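3. Collecting Demonstrations in Home Kitchens

3.1 Recording procedure

The Retar set was gathered to train a two-arm policy on short tabletop tasks in which both hands act within the same few seconds. Most earlier recordings available to us came from a single lab bench with a fixed overhead view. Policies trained on them performed poorly once the counter height, wall finish, or lighting changed. We therefore recorded in 22 private homes in and near Teldale, using the kitchens as the residents kept them. Collectors were told to leave cookware, soap, and food packaging where they stood unless an item blocked the work area entirely.

Each collector wore a head-mounted camera running the Ryu capture software. No markers or gloves were used, and sleeves and jewelry were left as worn. Hand pose was estimated offline from the video. A session lasted around 5 minutes and contained several attempts at one task family, with a spoken cue between attempts. Collectors received a one-line instruction such as "handle both bottles" or "clear the space by the sink" and chose their own order of motion. We did not script grasp type or arm assignment.

3.2 Paired objects

Single-object grasps are well covered in existing data, so the collection plan gave extra weight to paired objects: two items of the same general shape, one for each hand. Such pairs are difficult for the perception stage. When the bodies are transparent and nearly touching, instance masks tend to merge, and the only dependable cues are the cap and the label. Figure 2 gives a case of this type. The water bottles match in size and shape, with a green cap under the left hand and a red cap under the right, and the white wall tile behind them offers little contrast with the clear plastic.
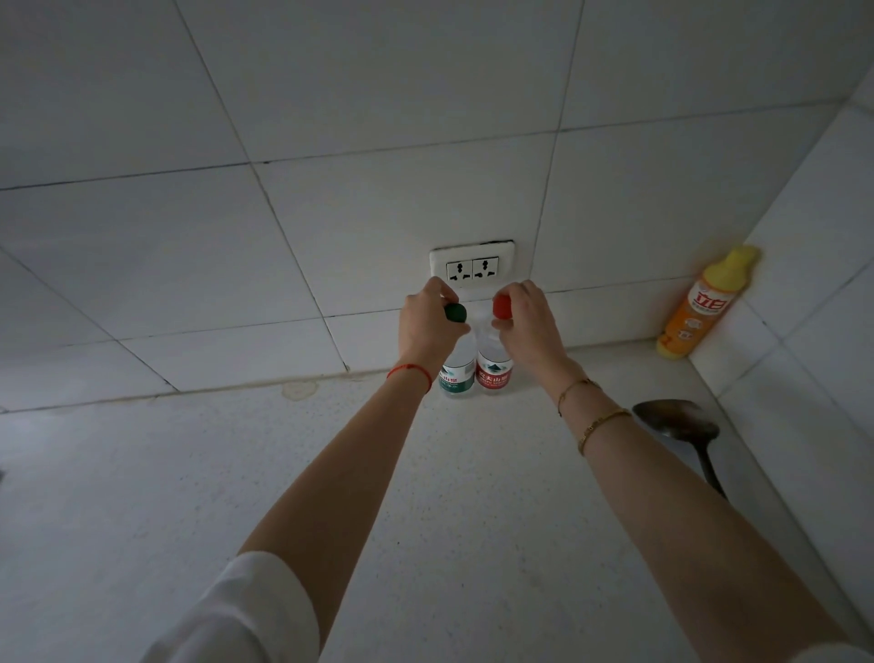 Figure 2. Paired grasp from above, head view. Each hand holds one bottle by the cap. Other kitchen items, including a detergent bottle in the corner and a metal spatula, remain on the counter.

3.3 Labeling and filtering

Clips were cut at the spoken cues and passed to two annotators, who worked separately. For every clip they marked first contact, release, and the object assigned to each hand. A single frame of a cap grasp does not separate lifting from twisting, and the action label was therefore assigned only after the full clip had been viewed. Where the annotators disagreed, the clip went to a third reader and was dropped if no label could be settled.

Clips were also removed if either hand left the view during contact or if a face appeared in a reflective surface. Low light alone was not grounds for removal. Brand text on packaging was kept, as blurring it removed one of the few features that told paired items apart.

Filed under: Robot Learning / Data Collection

Related items
Vasau: a two-arm controller for counter-height tasks
Hand pose from head-mounted video without markers
Notes on transparent objects in instance segmentation

Contact: Nyokabi Mwakalinga, Teldale group | Posted 15 February 2023 | Copyright the authors | Back to top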